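Suche Suchbegriff eingeben Suchen

Lesezeit: 4 Minuten

Dilau vergleicht handgeführte Greifer und Kameras für die Floristik

Donnerstag, 13. April — Der Automatisierungsdienstleister Dilau hat die erste Runde seines Vergleichs handgeführter Greifwerkzeuge abgeschlossen. Getestet wurden 2 Bauarten, eine von Binix und eine von Nuso, jeweils mit einer am Werkzeug montierten Weitwinkelkamera. Insgesamt liegen 505 Aufnahmen vor, in denen Personen mit dem Werkzeug in der Hand Gegenstände greifen, anheben und an anderer Stelle ablegen.

Hintergrund ist ein Auftrag des Blumengroßhändlers Piątek. Das Unternehmen möchte einen Teil der Arbeit am Packtisch später von Roboterarmen erledigen lassen, vor allem das Umsetzen kleiner gebundener Sträuße aus dem Eimer in den Versandkarton. Die Bewegungen dafür sollen aus den Aufnahmen mit den handgeführten Werkzeugen gelernt werden. Welches Werkzeug und welche Kamera dabei verwendet werden, ist noch offen.

Der Greifer von Binix arbeitet mit zwei parallel geführten Backen und wird über einen Abzug am Griff geschlossen. Er wiegt mit Kamera und Akku 3550 Gramm weniger als das Stativgerät, mit dem Dilau bisher gearbeitet hat, und lässt sich ohne Tragegurt verwenden. Das Werkzeug von Nuso hat weiche, nachgiebige Finger, die sich beim Schließen an den Gegenstand anlegen. Es ist im Griff breiter und bei kleineren Händen schwerer zu bedienen. Zwei der beteiligten Testpersonen haben deshalb nach der ersten Woche um einen anderen Griff gebeten, der inzwischen nachgeliefert wurde.

Bei festen Gegenständen wie Dosen, Schachteln und Klebebandrollen lagen beide Bauarten nach Angaben von Dilau gleichauf. Unterschiede zeigten sich bei Stielen und Folien. Die parallelen Backen fassen den einzelnen Stiel genauer, drücken ihn aber bei zu starkem Zug am Abzug ein. Die weichen Finger halten ein ganzes Bündel besser zusammen, verlieren jedoch öfter den äußeren Stiel. Ein Kraftsensor, der dieses Problem beheben könnte, ist bei Binix als Zubehör bestellt und wird in der zweiten Runde eingebaut.

Mehr Arbeit als die Greifer machten die Kameras. Verglichen wurden ein Objektiv mit mittlerem Bildwinkel und ein Fischaugenobjektiv. Mit dem mittleren Bildwinkel sind Stiele und Bindestelle schärfer abgebildet, dafür fehlt oft die Umgebung, aus der die Software die Lage des Werkzeugs im Raum berechnet. In engen Räumen brach diese Berechnung mehrfach ab. Das Fischauge erfasst Fenster, Deckenleuchten und Einrichtung mit und liefert damit mehr feste Punkte. Die starke Krümmung muss vor der Auswertung herausgerechnet werden, und helle Fenster können die Belichtung verschieben.

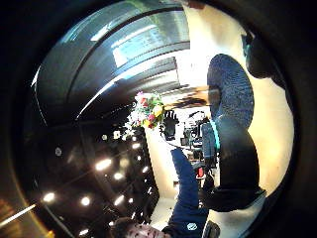 Aufnahme der Werkzeugkamera mit Fischaugenobjektiv: nahe der Bildmitte ein kleiner Blumenstrauß, rechts daneben ein schwarzer Handschuh.

Die Aufnahmen entstanden bewusst an verschiedenen Orten und nicht nur im Labor. Dilau begründet das mit Erfahrungen aus einem früheren Projekt, bei dem ein am Messplatz trainierter Arm in der Halle des Kunden kaum brauchbare Ergebnisse brachte. Wechselndes Tageslicht, Spiegelungen und bewegte Personen gehören seitdem zum Testprogramm. Auch die Haltung des Werkzeugs ist freigestellt — es darf gekippt, gedreht und auf die Seite gelegt werden, solange der Greifer selbst im Sichtfeld der Kamera bleibt.

Von den 505 Aufnahmen hat Dilau 200 für die genauere Auswertung ausgewählt. Geprüft wird, ob die Bahn des Werkzeugs lückenlos berechnet werden kann, ob der Zeitpunkt des Zugreifens eindeutig erkennbar ist und wie gut die Öffnungsweite der Finger aus dem Bild abgelesen werden kann. Beim letzten Punkt kommt es auf den Kontrast an. Dunkle Finger vor heller Fläche findet die Software zuverlässig, vor dunklem Hintergrund sind die Werte ungenauer. Für die zweite Runde sollen deshalb Markierungen an den Fingern beider Werkzeuge angebracht werden. Über Form und Farbe wird noch gesprochen, weil die Markierungen auch nach mehrmaligem Reinigen haften müssen.

Die Steuerung spielt im Vergleich bislang eine Nebenrolle. Beide Hersteller bieten eine motorisierte Ausführung ihres Greifers an, die an einen Roboterarm angeflanscht werden kann. Bei Nuso läuft die Ansteuerung über eine eigene Box, bei Binix direkt über die Armsteuerung. Die Box benötigt einen zusätzlichen Platz im Schaltschrank, was am vorgesehenen Standort bei Piątek einen Umbau bedeuten würde. Ein Angebot für diesen Umbau ist angefragt.

Eine Entscheidung für einen der beiden Hersteller hat Dilau noch nicht getroffen. Beim Objektiv geht die Tendenz zum Fischauge, sofern sich die Belichtung an Fensterplätzen fest einstellen lässt. Eine entsprechende Firmware liegt als Vorabversion vor und wird derzeit auf zwei Kameras ausprobiert.

Die zweite Runde beginnt im Mai. Dann werden die motorisierten Greifer erstmals an einem Arm betrieben, zunächst mit Kunstblumen und anschließend mit Schnittware aus dem laufenden Betrieb. Piątek stellt dafür einen Packtisch und einen abgetrennten Bereich in der Kommissionierung zur Verfügung. Die Ergebnisse der ersten Runde gehen vorher als schriftlicher Bericht an beide Hersteller, die bis zum Start der neuen Versuche Änderungen an ihren Werkzeugen vornehmen dürfen.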